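Wrist cameras only vs wrist + overhead – surprising handover numbers

gripfiend
July 30, 2023
Been dying to share this one! We spent most of May collecting handover demos on our two-arm cell, 624 episodes in total, and trained the same policy twice. Run A got the wrist cameras plus the overhead one. Run B got wrist cameras only. On objects it had never seen, B dropped 18 and A dropped 29, same number of trials each. I really expected the opposite.

pallet_jack
Nice, but how many training seeds? If it's one each I wouldn't read much into a gap like that.

gripfiend
One each so far, fair point. Two more are queued. Yuxi Fan in our group has bet me lunch that the gap shrinks.

Medeiros_lab
We tried this on the Vindport set (3,940 episodes, mostly single arm) and dropping the overhead view hurt badly. The arm lost track of anything outside the wrist view and just hovered. Did you randomise start positions?

gripfiend
Only within a hand's width or so, and I think that's why ours does well. In a handover the two grippers start out facing each other, so each wrist camera has the other arm in view for the bit that matters.
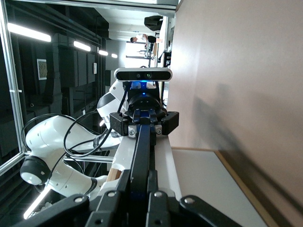
The overhead camera mostly sees the backs of the arms at that point, and I suspect run A learned to lean on it anyway. Next I want to hide the overhead view at random during training – if A catches up with B, that's a decent hint.

pallet_jack
Or A simply needs more data because it has more inputs. I'd test that first. Train both on half the episodes and see if the gap grows.

gripfiend
Ooh, that's cheap to run as well. Adding it to the list!

eston_k
Alcides Araújo gave a talk at our place on view dropout for insertion tasks and got a small gain from it. Happy to dig out the slides.

gripfiend
Yes please!

Medeiros_lab
Still not convinced it holds with wider starts, but post the seeds when you have them.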